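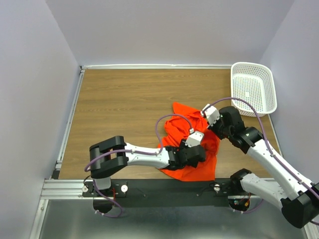 Vol. 12, page 50

## Why Do Old T-Shirts Feel Softer?

Everybody in our house has a favorite old shirt, and everybody fights over it. Mine is from a swim meet at Escobedo and the collar is nearly gone. So when our class had to pick a topic on everyday materials, Mahsa Sharifi and I grabbed cotton before anyone else could!

A cotton fiber is one very long plant cell, dried flat and twisted like a ribbon. Spinners pull lots of these together and twist them into yarn, and a T-shirt is knitted from that yarn in tiny loops. The loops are the reason it stretches over your head when a woven dress shirt won't.

New yarn often has a finish on it, something like starch or wax, so it runs smoothly through the machines. Some of that is still there when you buy the shirt. Washing takes it out bit by bit, and the fibers start to loosen and bend more easily.
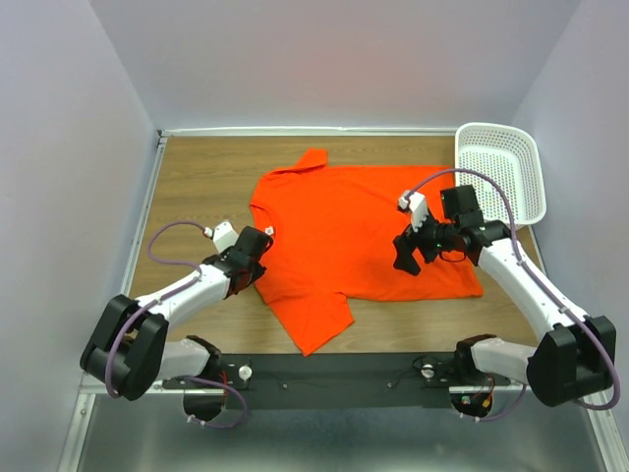
*Hestel, September*

We started with the feel test. We cut squares from old and new shirts, put them in a shoebox with a hand hole, and asked people to rank them from stiff to soft. We got 273 rankings, way more than we hoped for (the lunch line is a great place to do science). Old cotton won easily. The surprise was a new shirt that had been washed with no detergent at all, because it came in second!

Then we looked at the yarn under the school microscope. The old squares had a fuzz of loose fiber ends, and the new ones looked almost combed. Mahsa drew both, and her drawings are much better than the photos we tried to take through the eyepiece.
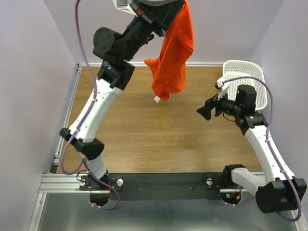
*Orange T-shirt, held up.*

Line drying was our last question. Our line-dried squares came out crunchy, even the old ones. We read that a little water stays on the fibers and sort of glues them together as they dry. Rubbing a square between your hands for a minute softens it again, so try it on a towel!

Next time we want to weigh the dryer lint too, and use the same brand for every square.

Soudabeh Tabrizi and Mahsa Sharifi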